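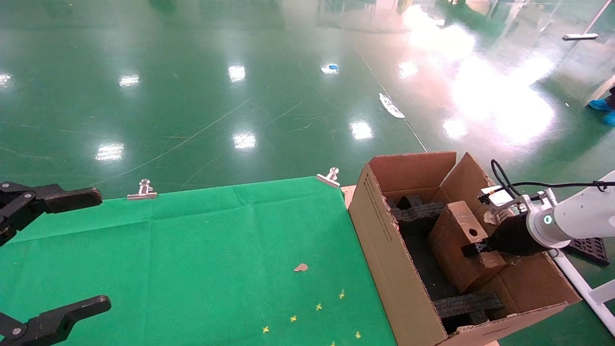
*Photo: Ama Bawa / Gasar workshop*

# Getting a two-arm unpacking cell ready for a run

I set up Cell 2 at Gasar most mornings, and when I'm out Kwok-wai does it from a page of notes that used to be taped to the cabinet door. The page got coffee on it, so I'm finally typing the whole thing up! It covers the table, the box, the grippers and the cable, plus the couple of things that tend to go wrong. Programming the picks is on the Multside page, so you won't find it here.

Give yourself 40 minutes the first time. Once you know where everything lives it goes a lot faster.

## What you need

- two binder clips, the metal kind (spares are in the top drawer)
- the green cloth
- 2.5 mm and 3 mm hex keys
- lint-free wipes and isopropyl alcohol
- a tape measure
- hook-and-loop cable ties, and please put the zip ties back where you found them
- shoe covers if you're going on the green floor

## 1. Park both arms and lock out

Send both arms to the park pose from the pendant, then hit the e-stop and hang your tag on the main switch. I know it's a pain for "just a cloth change." Do it anyway. The arms have brakes but the grippers don't care about your fingers.

## 2. Lay the cloth

Line the far edge of the cloth up with the far side of the work area and pin it with the two clips, one near the middle of that edge and one close to the right-hand corner. The near side stays loose. I used to clip all four corners and the left gripper kept snagging the front ones on low approaches.

Leave the wire handles standing up. Folding them flat looks neater, but then you need both hands and some bad language to get the clips off again.

A few wrinkles and fold lines are fine. What you don't want is a ridge tall enough for a fingertip to push along, so run your palm over the cloth from the middle outward. If there's a stubborn fold, turn the cloth 180 degrees and try again (this works more often than it should).

## 3. Place the box

The box goes on the right half of the table with its flaps up. Measure 424 mm from the left edge of the tabletop to the near corner of the box, then nudge it until it sits square.

Check the rims while you're there. Our boxes get reused until they're pretty ragged, and frayed corrugation on the top edge is okay as long as nothing hangs down into the opening. Trim any long strips with scissors. Don't tape them, the tape peels and ends up stuck to a finger pad.

Foam goes in next: one piece toward the back left, one toward the front right, with the insert between them. Press each piece down with a flat hand. If the foam is riding high, the insert sits crooked and the right arm comes in at the wrong angle, and you'll spend half an hour blaming the calibration. Ask me how I know.

## 4. Check the grippers

Do the left one first, it's easier to reach. With the fingers wide open:

1. Wipe both black pads with alcohol and let them dry.
2. Push each pad sideways with your thumb. Any movement at all means the screw behind it is loose.
3. Look along the linkage bolts and snug up anything that has backed out. Snug, not gorilla.
4. Work the fingers by hand if your model allows it, and feel for grit.

Then do the same on the right. Pads get swapped at 2,785 grips on our cell, whatever they look like. The counter is on the maintenance screen in Multside, and you have to reset it yourself (I forget every single time).

## 5. Route the cable on the right arm

This one causes more stops than everything else put together. The black cable needs a generous loop up and over the arm so the wrist can turn without pulling on the connector. I give ours 748 mm between the last tie on the arm and the connector. Less than that and it goes tight when the gripper tips down into the box. Much more and it flops onto the flaps.

Fasten it with the hook-and-loop ties, then turn the wrist joint by hand through the brake release while a second person watches the cable. Ama is usually my second person. If she says "nope," I go back and redo the tie closest to the wrist.

Look at the little white bracket with the sensor module too. It sits close enough to the box flap that a badly folded flap can catch it. Wiggle the bracket gently, and if it moves, tighten it before you do anything else. You'll have to rerun the sensor offset afterward, sorry.

## 6. Power up and do a slow pass

Take your tag off, release the e-stop and wait for the ring by the wrist to settle on teal-green. That's our color for "ready," set in the config, so check yours if you've copied this cell.

Run the dry program at 10 percent speed:

- the left arm hovers over the cloth with its fingers open
- the right arm reaches into the box, closes on the insert, holds and lets go
- both arms go back to park

Keep your hand on the stop button for the first pass. Then run it again at 50.

## If it stops partway

**Error 142 on the right arm.** Nine times out of ten it's the cable. Go back to step 5.

**Gripper closes but slips.** Clean the pads again, then check that the foam is all the way down.

**Left finger drags the cloth.** One of the clips has crept. Re-pin it and check the hover height before you touch the program.

I still need to add the bit about storing calibration files on the Irine drive. Kwok-wai has promised to write that on Friday.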